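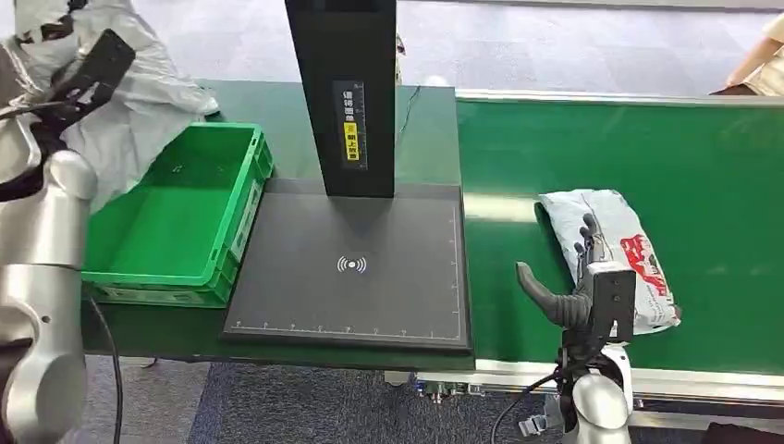
Calum Dunbar wrote in to ask why his return had been "received" for two weeks with no refund, and whether he should just ring his bank. Fair question, Calum. Short version: no, not yet. Longer version further down.

Last updated June 9, 2026. Prices and time limits below replace the old ones.

## Sending things back to Zulusine

**How long have I got?**
30 days from delivery. Not from the order date, people mix these up. Sale items the same.

**Do I need the original bag?**
No. Any bag or box that shuts properly. Cover the old label or peel it off, otherwise it may come straight back to you.

**Can I put two orders in one parcel?**
Please don't. One order, one parcel, one return slip. Mixed parcels go to the query shelf in Rornton and that adds days.
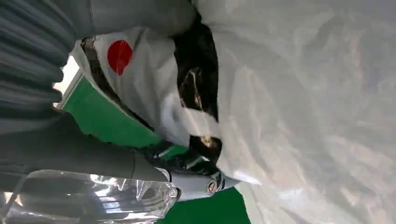 *Soft items: fold, bag, seal.*

**What can't be returned?**
Pierced earrings, opened cosmetics, anything made to measure. Swimwear only with the hygiene strip still on. Hutsuliak blankets are fine if unwashed.

**I've lost the slip.**
Write your order number on a bit of paper and put it inside. Just the number and your surname, we dont need a letter (though some are lovely).

**Who pays postage?**
You do, unless it's faulty or we sent the wrong thing. Then use the free label in your account. Orders over £289 get a free label either way.

## Refunds

**Why does it say "received" but no money?**
"Received" means the parcel is in the building. It still has to be opened, checked and matched to an order.
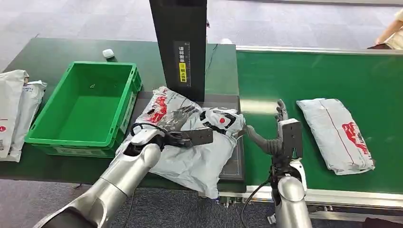 After matching you get a second email saying "approved", and the bank takes it from there. Up to 2 working days for most cards, longer for credit cards. If you've had "received" for more than ten days and nothing else, email us. That was Calum's case: slip missing, surname spelt differently on the acount. Sorted now.

**Can I swap for another size?**
Not directly. Return it, order the new one. If stock is low order first.

**Can I drop it off in person?**
Nivadley shop only, at the till. Bring the card you paid with.

**Who do I contact?**
Nadiia Prokopenko for refunds, Cuiping Su for anything faulty. Photos help with faults. Use the form and pick the right topic from the list.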